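4. Before you install the Cloker booking software

Cloker runs on an ordinary desktop computer kept at the front desk. Check the memory first — the program will not start with less than 4 GB. If the computer needs more, ask the supplier to fit it before you go on. 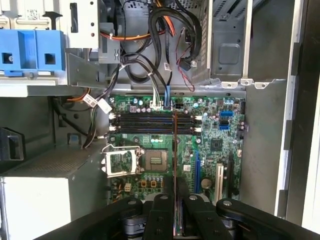
Mevville Leisure Centres — Bookings Support Team

4.1 Installing the program

1. Close all other programs.
2. Put the Cloker disc in the drive and choose Set up.
3. Type in the licence number printed on your Clombridge delivery note.
4. Choose Front desk, then Next.
5. Restart the computer when asked.

Note: The first start is slow. Allow around 3 minutes for the booking screen to appear.

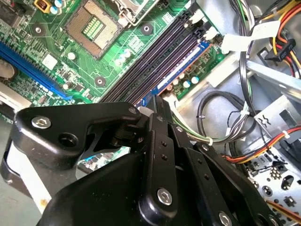
Fig. 4a. Motherboard with empty processor socket and memory slots

4.2 Bringing in your member list

1. Save the old list as a plain text file.
2. In Cloker, open Members, then Bring in.
3. Pick the file and press Check. Rows with a missing surname are shown in red.
4. Correct the red rows and press Check again.
5. Press Save.

Caution: A list may hold no more than 3,064 members. Split a longer list into 2 files and bring them in one after the other. Do not switch off while the list is being saved.
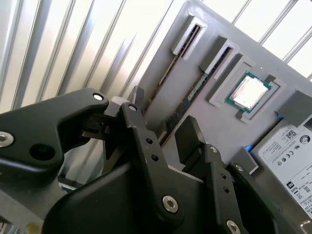
Fig. 4b. Memory module in right-hand slot

4.3 Setting up the receipt printer

1. Load the paper with the shiny side up.
2. Open Settings, then Printer, and choose Kulkarni receipt.
3. Print a test receipt. The centre name should be on the top line.

Note: If the receipt comes out blank, turn the roll over.

Section last changed 2019-09-09.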